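Home Skills 206: Clearing and Sorting a Shared Table
Course handout, unit 3
Posted in February by the Clekden Evening Classes office
Print this page | E-mail this page

Welcome back, everyone, and thank you for such a lively first half of the course! I know several of you went home after the drawer session and emptied every drawer in the kitchen in one evening (I did warn you to do one at a time, but I was so pleased to hear it that I can't be cross). This unit moves up out of the drawers and onto the table, which is the place where most of a household's wandering things come to rest.

What we mean by a mixed table

A mixed table is any flat surface holding things that belong in different rooms. A desk covered with paper is a hard job, but it isn't a mixed one, and we'll get to paper in unit 4. On a mixed table you may have something from the toolbox next to something from the stove, with somebody's snack in between, and the trouble is that your eye doesn't know where to begin. People tend to pick up the nearest thing, walk it to another room, find something else to do there, and come back twenty minutes later to a table that looks just the same. I have done this more times than I would like to put in writing.

The method we use in class is the one I learned years ago at the Zandier housekeeping school, and it's a gentle one. You sort first and carry afterward. Everything stays on the table until it has a group, and then each group travels in one trip.

The four groups

Kitchen things. Anything you cook with, serve with or eat from. Metal pieces go together, because they usually want a wash and a proper dry before they go back on the hook or the shelf. If you can't remember whether a bowl is clean, treat it as dirty and be done with it.

Tools. Hammers, screwdrivers, tape measures, the odd spare hinge. Please move these first, even before you start on the kitchen group. A hammer is heavy and has a hard head, and a nice cloth or a bare tabletop won't thank you for dragging it. Lift it by the handle with your other hand under the head.

Food and drink. Packets, boxes, bottles. Pick each one up and check it before you decide anything. An empty packet goes in the trash, a half-full one gets a clip, and a bottle gets its cap tightened and goes back wherever you keep your drinks. Small cardboard boxes are sneaky, so do look inside before flattening them!

Don't know. Every table has a few of these. Give them a corner of their own and come back to them at the end. Asum, the small basket we hand out in class, is meant for just this group, and those of you who missed the first evening can still collect one from the office.

About the cloth

I'm a great believer in a table cloth, even for a table that works hard. Leave it on while you sort, and pull it off only when the last group has gone. Take the corners to the middle so the crumbs stay inside, carry it to the back step and shake it there. A fringe needs a little extra patience: lay it flat and comb the tassels with your fingers, and never trim one that has come loose, but tie it back in with its neighbor. Woven cloths in pale colors hide dust beautifully and show tea immediately, so wash yours more often than you think it needs.

Practice for this week

1. Choose one mixed table at home and set a timer for 10 minutes. Sort only, no carrying. If you finish early, have a cup of tea and admire your groups.

2. Study the practice table, with the hammer, the ladle, the metal bowl, the snack packet, the water bottle and the small yellow box, and write down which group each one goes in and which you would lift first.

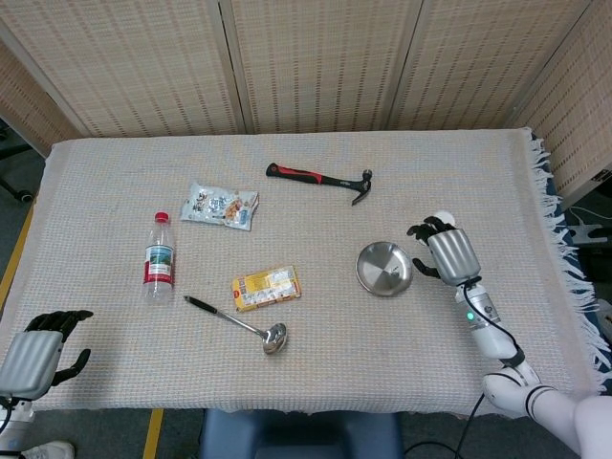 3. Carry your groups at home, one trip for each, and note where you were tempted to stop along the way. We'll compare notes over biscuits at the start of the next class.

Bring your notes on a single sheet, please, and if your handwriting is anything like mine, print.

Related items
Unit 2: Kitchen drawers, one at a time
Unit 4: Paper, post and the Mangundap folder
Caring for woven and fringed cloths
Class supplies and how to collect them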